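Review: Droso five-finger hand on a small arm, box sorting off a belt

I run a packing room that ships spare parts, and I have bought automation twice. The first time was in 1994, a strapping machine that still works. The second was a suction picker from Brikon that we sold after one winter. So when Lysenko, the dealer we use for belts and rollers, offered a trial of the Droso hand at their demo bench in July, I wanted to know one thing. Can it do the dull job at the end of our line, taking small wrapped boxes off a belt and putting them in trays?

The short version is that it can do some of it, slowly. I would not buy one this year.

Our boxes are the hard kind. They are light, they come in several shapes, and they are wrapped in clear film that wrinkles and shines. The Brikon picker hated that film. The cups lost their seal on the creases and the camera got confused by the glare. A hand ought to do better because it holds the sides and doesn't care whether the top is flat.

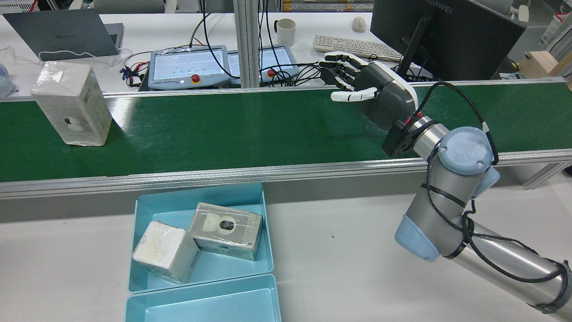 We ran 43 boxes in the first batch. The hand got 37 of them into a tray without help. The other six were two drops, three where it closed on nothing, and one where it pushed the box along the belt until the operator stopped it. A new hire on our floor would get all 43 and be talking to someone while doing it.

Speed is the bigger problem. Each pick took 14 seconds on average, counting the move back to the start. I timed my own people the next morning and they average under three. You can argue that the machine works through lunch and through the night, and that is true, but someone has to be near it for the drops. Until that changes you are paying for the machine and for most of a person.

Grip was better than I expected. I checked every box for torn film and dented corners and found one bad corner. The force setting is a single slider on the screen, and the middle position was fine for everything we tried. Boxes standing on end were the easiest. Low flat ones gave it trouble, since the fingers have to come down close to the belt and it gets cautious there.
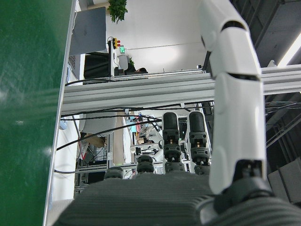
Upkeep is what I would ask about before anything else. A suction cup costs very little and takes a minute to swap. A hand has a lot more in it. The finger joints have small screws that you can see from outside, and the fingertips have rounded pads that I assume will wear. Lysenko said the pads can be changed on site but anything past the first joint goes back to Droso. I asked for a turnaround time and didn't get one in writing. Dust worries me too. Our room has cardboard dust on everything by noon.

Setup took most of a morning. Teaching a new box shape took 20 minutes once the operator had the hang of it, and the steps are written in normal language. The manual skips the part about saving a job before you switch trays, and we lost one that way.

The quote was $1,820 a month on a lease, with the arm, the hand and one service visit a year. Belt and trays are extra. Skaso makes a two-finger gripper that would cost us less and would probably do the cube boxes just as well. It would not handle the odd shapes, and the odd shapes are why I went looking.

Who should get one: a shop with mixed items, low volume and somebody on staff who likes fiddling with settings. For steady volume in one or two box sizes, buy the simpler gripper.

Rating: 6 out of 10. I have asked Lysenko for another trial when the next software version is out.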